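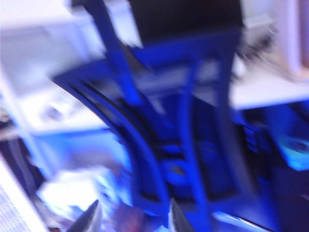

Eren cell: questions we keep getting about looking after the arm

Compiled by Pei-shan Kuo. Last revised Mar 10, 2020.

Do I really have to check the gripper fingers every shift?

Yes. The Lustasora handbook says weekly, and I don't believe the Lustasora handbook. We followed it until November and went through 2 sets of fingers that should have lasted. Look at the tips with the arm parked and the cell locked out. If they don't meet evenly, tighten the mounting screws before you touch any settings.

The wrist camera gives me smeared pictures. Is it broken?

Probably not. A small camera riding on a moving wrist will smear anything if the arm is quick and the exposure is long. Stop the arm, let it settle and take another. If the still picture is sharp, leave the camera alone. If it's soft as well, clean the lens with a dry cloth, then check that the bracket is snug. Please don't order a new camera until you've done both. We've returned enough perfectly good ones.

Can't the software sort out the blur?

The Furenar salesman says so. I asked to see it done on our own pictures and I'm still waiting. Slowing the approach costs nothing, so try that first.

What speed should I use for the approach?

Our limit is 200 millimetres a second near the work. The default is 350, and I'd like to meet whoever picked it. Somebody will tell you 198 is the magic number because it avoids a vibration in the wrist. I've run both and can't tell them apart.

Does the self-calibration work?

It finishes and puts up a green tick, if that's what you mean by work. The tick only says the routine ran to the end. Jog the fingers to the reference pin afterwards and look for yourself – with the speed turned right down.

How often does the wrist need grease?

Go by the plate on your own arm. The Alitz reminder on the screen counts hours switched on, including all the hours it sits there doing nothing, so it nags far too early. Keep a paper log of running time.

Is the predictive maintenance add-on worth paying for?

I haven't seen it predict anything. During our trial it warned us of a cable fault the day after we'd replaced the cable. If you've had better luck, send me the logs and I'll change this answer.

Who do I call if the arm faults in the middle of a job?

Lock it out, write down the fault code and call the maintenance desk. Clearing the code and having another go loses the one piece of information we need.

Related items
Replacing the gripper fingers
Cleaning and reseating the wrist camera
Eren cell fault codes
Lockout steps for the arm
Blank running-time log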